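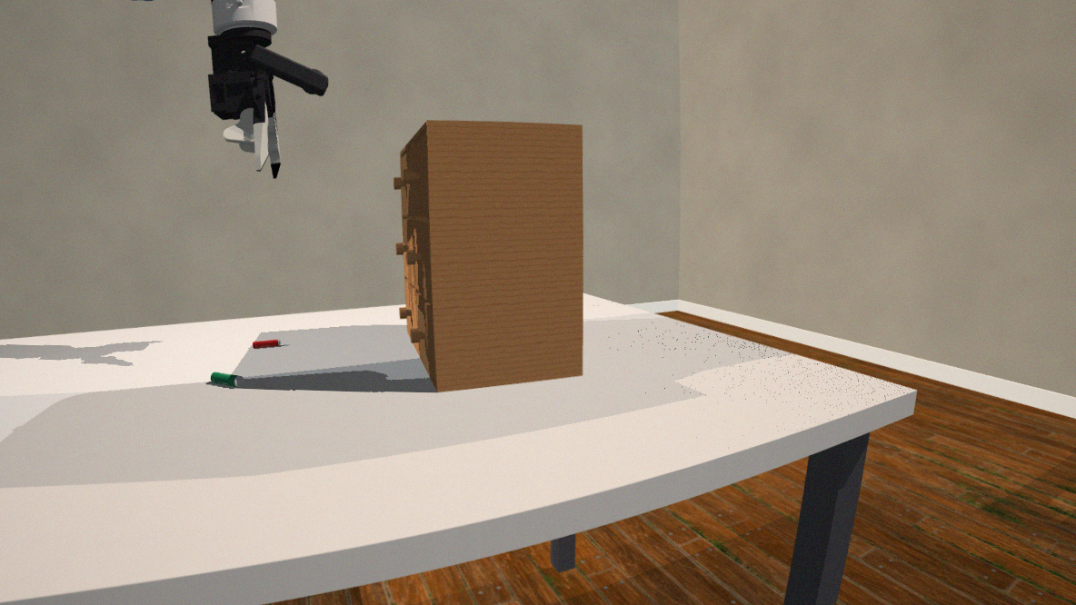 Nurnach extends furniture loans to all tenants

August 25, 2023

The town of Nurnach will keep its furniture loan service open after the trial year, and from November it will be open to every tenant in the town. Until now only people who moved into a municipal apartment could borrow. The decision was made known this week in a letter to the tenants, and the town hall has confirmed it to us.

The service is in the former Modise carpet warehouse behind the bus depot. A person who has signed a rental contract can come there and choose tables, chairs, beds, chests of drawers and shelves, and take them home for up to two years. After this time the furniture can be returned, or it can be bought for a small price that is written on the loan card from the first day. No interest is taken and there is no deposit for items under the price of 300.

In the trial year 573 pieces went out. The most wanted were kitchen tables and beds for one person. Sofas were asked for very often too, but the warehouse has had few of them, and the list for sofas was closed already in spring.
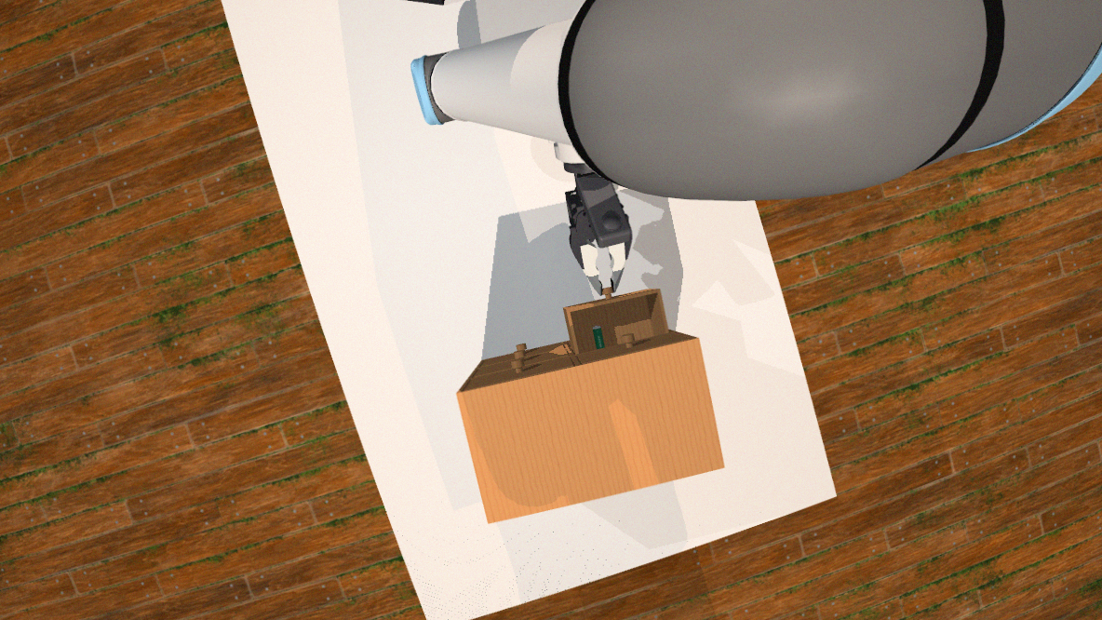
White table top over dark wooden boards.

Analyn Macaraeg is the manager of the service. She told us that the first weeks were difficult, as many tenants did not understand that the furniture was not a gift, and some were afraid to sign.

"They were thinking that we would come with a truck after one month and take the bed from under the child," she said. "So we changed the paper. Now it is one page, with large letters, and the date for return is on the top."

The new page exists in several languages. Macaraeg would also like to have it read aloud on the telephone for people who do not read well, but there is no money for this yet.

Most of the furniture comes from homes that are emptied after a death or a move to another city. The family calls the town, and a truck from the company Provton comes to collect what can still be used. Before, the same truck drove everything to the waste station outside the town, and the family paid by weight. Now they pay only for what is broken.

Tumelo Jacobs has driven the truck for Provton since the beginning of the trial. He says that old people's homes often have the best pieces, and that the heaviest work is always the wardrobes.

"The new ones you cannot move at all, they fall to pieces on the stairs," he said. "The old ones you can take apart and put together again ten times. But you need to keep the screws in a bag, and you need to tie the bag to the door. I have lost one bag. I do not wish to lose another."

Not everybody in Nurnach is satisfied. Gerrit Adams, who has a shop with used furniture on Mill Street, believes that the town is taking his customers with public money. He says that he sold fewer small tables in the past year than in any year before it, and that the people who give furniture to the town were formerly calling him.

"I pay rent for my shop, and I pay for my own van," Adams said. "If every tenant can borrow a table for almost nothing, who will buy mine? They have asked me for my opinion after they had decided, and this I find not correct."

The town hall answers that the loan service does not take antiques or any piece worth more than a fixed price, and that such offers are sent on to the shops. Adams says he has received two such calls. 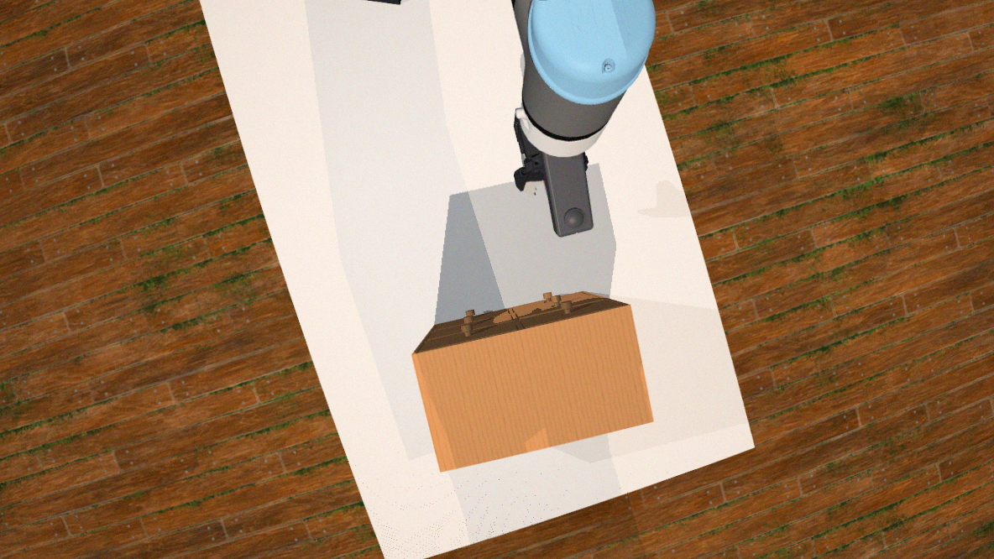
Reading time: 4 minutes

There will be some changes when the service opens for all. The opening hours will be longer, with one evening in the week for those who work in the daytime. Delivery was free in the trial, but from November it will cost a small fee if the apartment is above the second floor and the house has no elevator. Tenants who can carry the things themselves will pay nothing. The warehouse also has hand carts to lend out, and they must be back before closing time on the same day.

Repairs will get more room. At present there is a single workbench next to the entrance, where Lwazi Mabuza repairs what comes in with loose legs, missing knobs and drawers that do not slide. Mabuza was a boat carpenter before, and he came to Nurnach for the work at the harbor, which later closed. He repairs between three and five pieces on a normal day. In the autumn he will move to the back part of the building, where the carpets were cut in former times and where the daylight is better.

Drawers are what he sees most. The bottom plate bends under the weight, people pull harder, and then the front comes off. His advice for those who have such a drawer at home is to take it out completely, turn it over and look if the plate has come out of its groove. Often it can be pushed back and held with a little glue. If the drawer is only slow, it is enough to rub a dry candle along the runners. 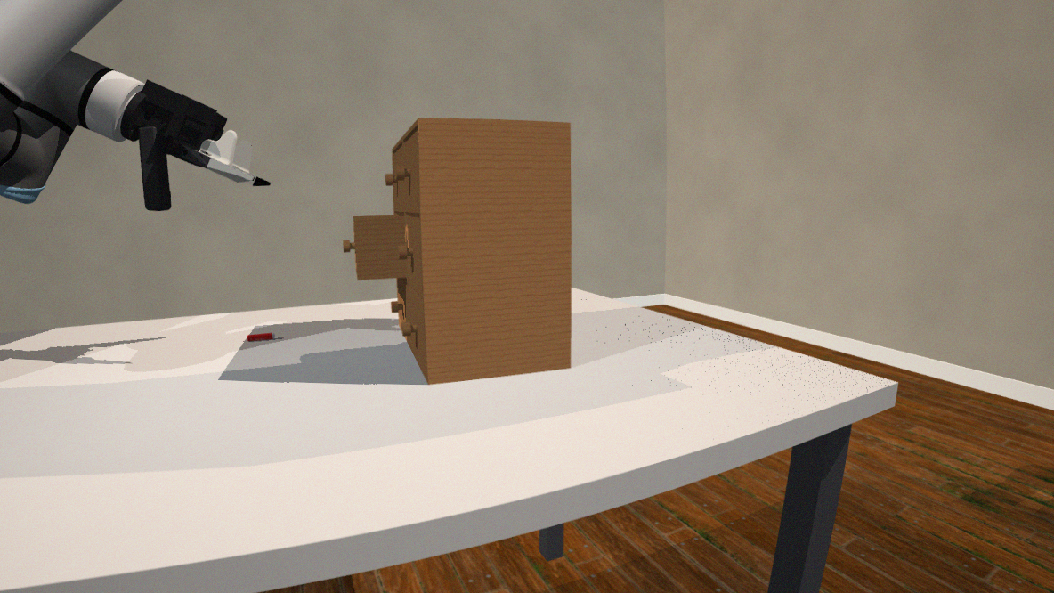
He also asks people not to paint a piece before they give it away. Many do so from kindness, he says, but the paint goes into the joints and then nothing can be opened without damage. Furniture with a worn surface is welcome as it is.

The loan cards will be moved to a computer system in the same period. The system is called Plillix and has been in use at the public library since last year. Tenants who have a library card will be able to use the same card in the warehouse. Those who borrowed in the trial do not need to do anything, their loans will be transferred and the return dates remain the same.

Alvar Sjöberg, who is responsible for housing at the town hall, says that the extended service has money for three years. After that the town will look at the costs again. He would not say how many loans are expected when all tenants may come, but he admitted that the stock of beds is a worry.

"Tables we have enough," Sjöberg said. "For beds we will maybe have to buy new mattresses, because used mattresses we do not accept, and it is expensive. We are speaking with the neighbor towns to buy together."

Tenants who wish to borrow in November can put their names on the list at the warehouse or at the desk in the town hall. A rental contract and a proof of identity must be shown. The contract must have at least six months left. Students with a room in a shared apartment can also borrow, if the main tenant signs the loan card with them.

Families who want to give furniture should call the warehouse before noon and be ready to tell the size of each piece and the floor on which it stands.

Shares: 4 | Comments: 2

Contact the newsroom | © 2023 All rights reserved | Back to top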